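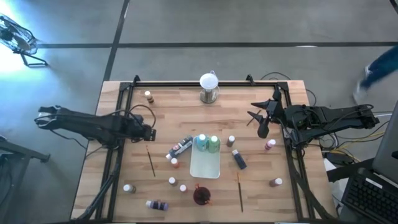 Small paint bottles on the wooden table, two of them standing in the tray.

Category: Interviews / Craft and Hobby

Philomena Brophy has taught small-scale painting in Mumberg for many years, and she still speaks of paint bottles as if they were kitchen spices. "You must know where the brown is without looking," she told me when we met one morning in May. "If you search for it, the color on your brush is already drying."

I asked if she is a tidy person. She laughed. "At home, no. With paint, I try." She owns 273 bottles, and she knows the number only because she wrote a list last winter. For one class she brings out very few of them — the warm colors, a green, a blue or two.

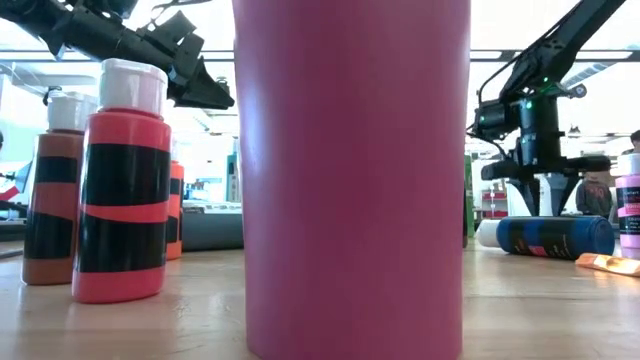
Ninincombe Craft Club — Painting Group

She likes bottles that stand upright, with the cap closed after each use. Red gives her the most trouble. "People take too much red. I say to them, one drop, then wait."

Her colleague Malachy Geraghty does not agree with her about everything. He prefers to lay all the brushes out on the table before he begins. "I want to see the choice," he said. "Philomena wants them in a jar, and we have had this discussion for 2 years." They do agree on the tray. Both of them mix in a plain white one, so that the color looks true. 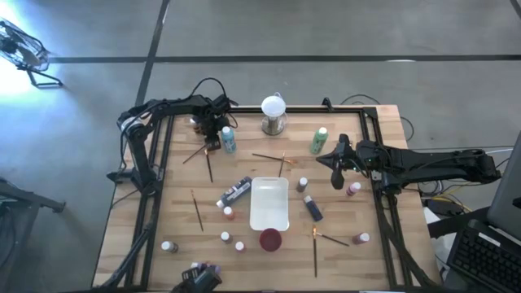

How do you keep thin brushes in good shape between classes?

"Wash them with cool water and a little soap, then make the point again with your fingers," Brophy said. "Let them dry flat, and put them away only the next day."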